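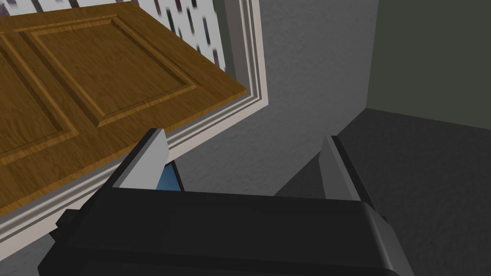

Pandus is a simulation package for training and testing robot arms on household doors, sold by Mundbridge. It provides computer-rendered rooms in which a customer's control software can attempt to approach, open and close a door before being tried on a real machine. The company markets it as a replacement for most physical testing. That claim has been disputed by some of its own customers, and no independent study has supported it.

History

Mundbridge began work on the package under the name Gruditz, which was dropped before release. The project was led by Ottavio Barbieri, who had earlier written scheduling software for warehouses. A closed trial opened in September to 7 paying customers, and general sales followed in December 2018. The company has not said how many licenses it has sold since.

Contents

The standard license covers interior doors, frames, walls and floors that can be combined into different rooms. Lighting, surface finish and the starting position of the arm can be changed between attempts. Views are rendered from a point close to the gripper, and Mundbridge says this matches the way its customers mount their cameras. Views from elsewhere in the room can be requested but render more slowly.

Two editions are offered. The basic edition includes hinged doors only. The extended edition adds sliding doors and a scoring tool called Parisi, which grades each attempt and produces a report. The grading rules are set by Mundbridge and cannot be edited by the customer, a restriction several buyers have complained of.

Claims and criticism

Sales material for Pandus states that control software trained with it reaches a success rate of 93 percent. The figure is given without a definition of success. According to the user manual, Parisi records an attempt as passed once the latch has cleared the frame, even if the door then stays where it is. An arm that turns a handle and gets no further can therefore be counted among the successes. Mundbridge has not published a rate for doors opened wide enough to pass through.

The most detailed outside review was written by Carmela Villa, an engineer who ran the extended edition for 6 weeks alongside a physical test door. She found the rendered surfaces convincing and the setup quick. She was much less satisfied with contact. Simulated fingers held a handle more firmly than real ones did, and hinges moved with the same resistance through the whole swing. Doors that stick, sag or spring back were missing from the version she tested.

Barbieri replied that worn hardware would be covered in a later update and that the review had used default settings. Villa noted that the defaults were also the settings recommended in the manual. The update had no announced date.

Pricing

Licenses are sold by the year, with Parisi reports billed separately after the first month. Prices are not listed publicly, and refunds are limited to installation failures. Rooms built by a customer stay in a Mundbridge file format and cannot be exported when a license ends.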